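## Hi from Gonilley!

I'm the one who answers your emails, and I'm a bit nuts about small wooden cabinets with two doors, a shelf inside and a ribbed strip across the front.
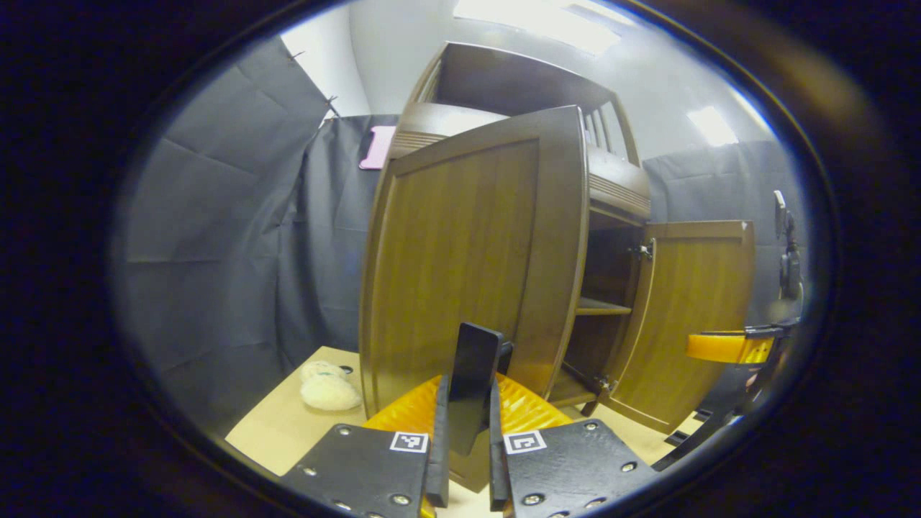
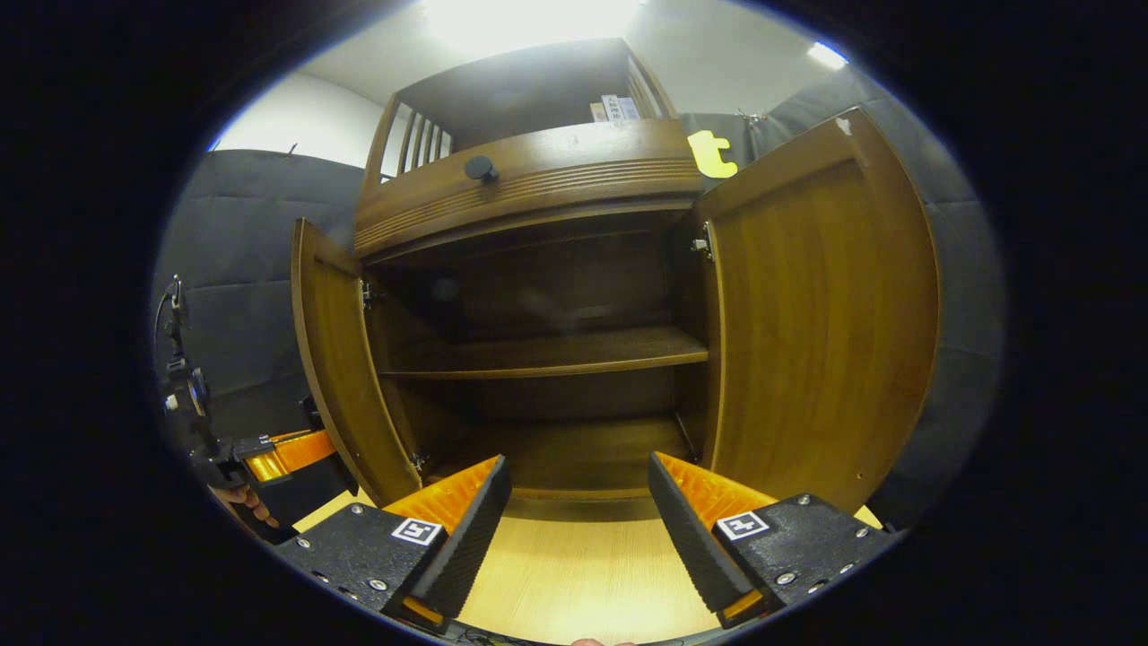
**Montserrat Calvo**
*Owner, Gonilley Cabinets*

I started out fixing hinges for my neighbors in Tanside, and 15 years later I still love a door that swings wide open! We keep 8 styles going (the Casado is my favorite, don't tell the others). Stop by in January, when the shop's quiet and I've got time to chat.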